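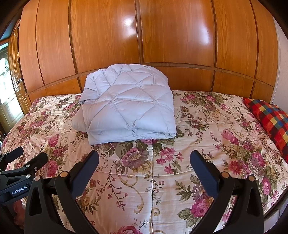
2 min read

Brorley wants to be the only investing app on your phone. I gave it £100 a month of my own money from October, and I'm still not sure what the subscription is for.

Setting up took 15 minutes, most of it a risk quiz that put me down as "balanced", as these things always seem to. From there you pick a ready-made portfolio or choose your own shares. The charts are pretty. They are also set to show your best month first, and you have to dig through two menus to see the whole period after fees.

Fees are my main gripe. The £2 monthly charge sounds like nothing, but on a pot of a few hundred pounds it eats any gain you might hope for in a flat market. Flirine, which I used before, takes a percentage instead and suits small savers better. Its app is uglier – I can live with that.

Then there are the alerts. Every wobble in the FTSE brings a buzz and a "See what others are doing" button, which is a poor way to treat nervous beginners. You can switch them off, though mine came back on after an update.

Withdrawals were fine, and the yearly statement runs to 52 pages, with the costs table near the back.

Worth a look if you already have a large sum to move. I've gone back to Flirine for the monthly payments and left the rest where it is until the tax year ends.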